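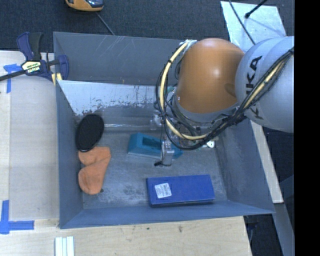
1/ We rewrote the house rules for the picking cell this winter. A few people from other sites asked for them, so I'm putting the main ones up as a thread. They cover one arm working out of one bin, with people going in and out to change the objects. They are written for our cell and you will need to adapt them.

2/ Background. The old rules were a single laminated sheet from when Sikbridge only had one arm. Kálmán Kozma went through it line by line in October and found that half of it referred to a cabinet we no longer own.

3/ None of this replaces your risk assessment. ISO 10218 and ISO/TS 15066 are the documents to read first, along with whatever your insurer asks for. House rules sit underneath those. They say who does what on an ordinary morning.

4/ Rule one. The bin is fixed before the arm is enabled. Ours is a big metal one, and an empty metal bin will still move if a gripper catches the wall. A clamp on the rim is acceptable. Check the clamp by hand at the start of every session and again after anyone has leaned on the bin.

5/ If you clamp the rim, the clamp is now an obstacle. It goes into the collision model, jaw and handle both. We had a planned path that cleared the bin wall nicely and went straight through the space where the clamp handle was. Someone noticed in simulation, which is the right place to notice.

6/ Rule two. Mark positions with tape on the work surface and write down what each mark means. Tape with no written meaning gets removed on Friday. This annoyed people for a fortnight and then it stopped.

7/ One colour of tape per purpose is a good idea if you can manage it. We can't always, so the log has a small sketch of the bench with each mark numbered.

8/ Rule three is cables and hoses, and it is the longest section in the real document. The short form: everything that travels with the arm is tied to something that travels with the arm. Leave enough slack for the full wrist rotation and no more than that.

9/ Before the first run of the day, jog the arm through its extremes at low speed and watch the loop of cable near the wrist. Watch the cable, leave the gripper to the second person. If a tie has slipped, stop and redo it. Don't hold it out of the way with your hand.

10/ Ties get replaced every 500 operating hours whether they look fine or not. Győző Bíró thinks this is too often. We've agreed to look at the old ones when they come off and change the number if he's right.

11/ Rule four, speed. While anyone is inside the marked area the arm is in reduced-speed manual mode with the enabling device held by the person nearest to it. Our limit there is 100 mm per second. The usual ceiling for manual reduced speed is 250, but in a deep bin you have very little time to see a mistake coming.

12/ Rule five. Nobody reaches into the bin while the arm is enabled. That includes straightening an object, picking out a dropped tie, and "just turning the label round". Disable, wait for the light, reach in, step back, enable.

13/ I get the most pushback on that one. It adds 15 seconds to a reset. Over a day of resets people feel it. The answer is to do fewer resets by hand, so we now let the arm shuffle the objects itself where it can.

14/ Rule six, the objects. Every object that goes into the bin has an entry on the object list: a short name, weight, whether it is rigid or soft, and which gripper settings are allowed. If it isn't on the list it doesn't go in.

15/ Keep the mix varied on purpose. A typical load for us has something blocky, something rounded, a plain box and something soft. Four boxes will give you a lovely success rate that tells you very little.

16/ Boxes with printed labels: log which face is up at the start. A vision system can end up depending on a label, and you will only find out if you have the runs with the label hidden to compare against.

17/ Soft objects are retired after seven sessions or at the first tear. They change shape with handling and the results drift along with them. Rigid ones stay until something chips.

18/ Objects against the wall count as a separate case. Please don't nudge them into the middle before a run to be helpful. A pick from the corner is harder and we want it recorded as it was, including when it fails.

19/ Rule seven. Failed picks are written up in the same format as successful ones. Time, object, gripper setting, what the arm did, who was present. "Missed" is not an entry.

20/ Rule eight, the floor and bench. Tools go back to the trolley before enabling. Leads across the walkway are covered or rerouted. Anything left leaning near the arm's reach is treated as being inside its reach.

21/ Rule nine, stopping. Anyone present can press the stop, visitors too, and they are told so at the door. There is no form to fill in for pressing it when it wasn't needed. We had a form once and people hesitated.

22/ Several people asked about software. We plan paths with Birnix and keep the log in Foter. Neither matters much for the rules. Our colleagues at Dobos do the log in a bound notebook and theirs is tidier than ours.

23/ Training: new starters read the full text, shadow two sessions, then run one with someone watching. After that they sign the sheet. Anyone away for more than three months does the watched session again.

24/ The current version is dated 15th February. It gets reviewed after any incident, after any change of gripper, and once a year regardless. Old versions stay in the folder so that a log entry can be read against the rules in force on the day.

25/ Still open: what to do about the bin itself. The inside gets scuffed with use and we haven't agreed whether wear on the floor should be logged as a change to the setup. I lean towards yes, with a picture of the empty bin once a month. If your lab has a rule for this, please send me the wording.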